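9/27/23 — Farquharson lawn, clover overseed

Walked the lawn again for the Husine mix. The supplier's sheet promises a uniform low sward by the second autumn. I don't buy it. From standing height the far part looks even enough, but get down near the ground and it's coarse tufts and weeds with clover threaded through.

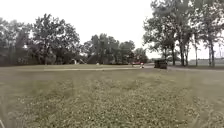
My bigger gripe is the baseline. We seeded in March at 300 g a plot and never did a proper survey of what clover was already in there. So the Skoleck spreadsheet says 3,905 stems and I have no idea how many of those we can claim. Colour is no help either. Under flat cloud everything goes the same tired olive.

Edge plots next. The Kirineck people reckon the paving warms the soil and favours clover along the margin. Maybe — or it's just where the seed bounced. Plot 9 and plot 11 don't agree with each other in the spreadsheet anyway.
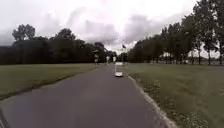
Asphalt path, pale edge strip on the right, lawn both sides.

To do: quadrats along the strip, same spacing as the middle plots. Not signing off on "established" until then.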